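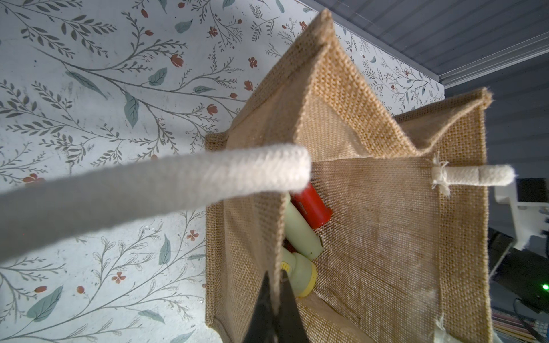

3.2 Adhesion of resin flatbacks to textile grounds
Decorative flatback cabochons are sold mainly for hard phone cases, and bond data for fabric are scarce. We drew 126 resin pieces from a Kitisia mixed lot and fixed them with Bikolton two-part adhesive to three grounds: cotton twill, felt and jute. Jute was the coarsest. On a tote of the type in Figure 4, with its crisscrossing fibers and off-white rope handle, the flat back of a cabochon rests on raised yarns and the adhesive must fill the gaps between them. Pieces were left under a light weight overnight before testing.

Peel force was read on a Tomport bench gauge at a fixed angle. Each ground was tested in 2 conditions, bare and primed. 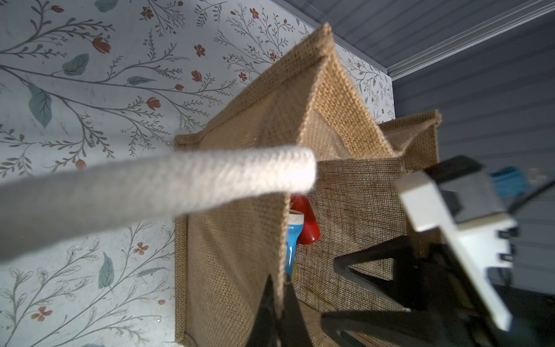 Figure 4. Jute tote bag with rope handle.

Placement affected the results as well as primer. Pieces set near a fold lifted at one side first – the rigid base cannot follow a curve. A peaked top edge like the one on the front panel in Figure 4 is therefore a poor site for large cabochons, and we limited all later trials to flat areas of the panel. Primed felt gave the least scatter.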